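26 July 2024
By Staff Writer

Robotics club gets second arm going for Rendham meet

The Kobori robotics club has two arms on one table now, and 2 weeks to get them working together. The Rendham student meet is next — teams get 60 seconds a round to pass small parts from one arm to the other. Drops cost points.

Club started in April with one arm and a $964 grant from Plirska, a local parts shop. Second arm came later. Students print most of the practice parts themselves and write there own code after school.

Best run so far, 50 seconds. Not every run, though.

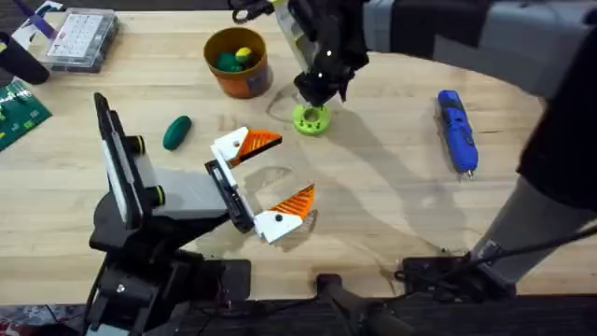
One arm holds a green 3D-printed ring, the other waits with its gripper open.

Practice is open to familys until the meet. Bring a snack — the sessions run long.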